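Laundry thread, as promised to Shanti, who says I have opinions about it and should put them somewhere other than her inbox. Mar 24, 2022

1/ We've been in the Skendine flat since February and this is the first place I've ever had a stacked washer and dryer. Dark grey, very shiny, shows every fingerprint. I love it anyway.

2/ Habit number one - the washer door stays wide open between loads. My last machine had a gasket that smelled like a pond and I'm not going through that again.

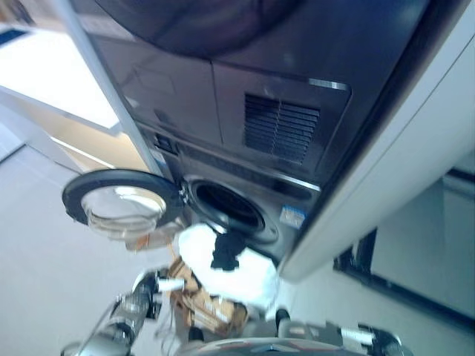 3/ Habit number two - basket goes right under the drum. I used to carry armfuls across the room and drop a sock every single time. Now it all just slides down and I sort it out later.

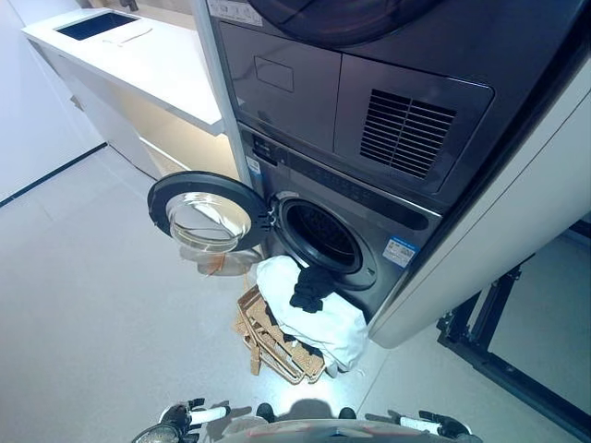 Whites, plus one black thing tangled up in the middle of them. Yep.

4/ Before you all start, I KNOW. Darks go separately. Kumaresan has already messaged me the word "grey" with no other comment.

5/ For those asking, I do whites at 40 and I don't fuss over much else. Big pieces go in first, little stuff after. The dryer only gets towels and sheets if I can help it, everything else goes on the rack - I like my shirts the length I bought them.

6/ Also, the woven basket! Open lattice sides, light tan colour, 13 bucks at the Peixoto market. It tips over if you look at it sideways but the holes let the air through, and it's so much nicer than the cracked plastic tub I'd been dragging from flat to flat.
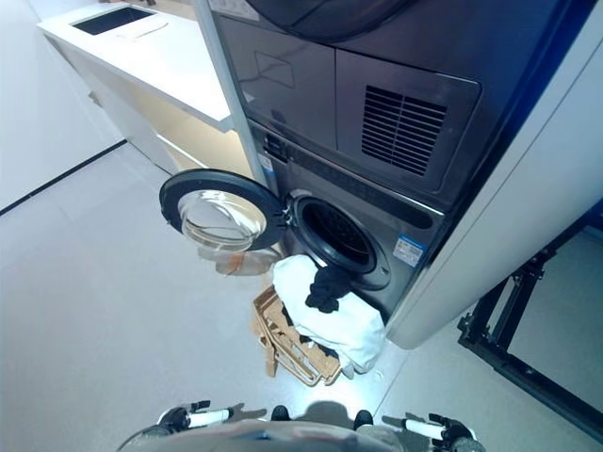
Basket on a lean, washing halfway in. Close enough.

7/ Next job is peeling the energy sticker off the front of the washer. Does eucalyptus oil work on those, or will it leave a mark on the grey? Tell me before I wreck it please!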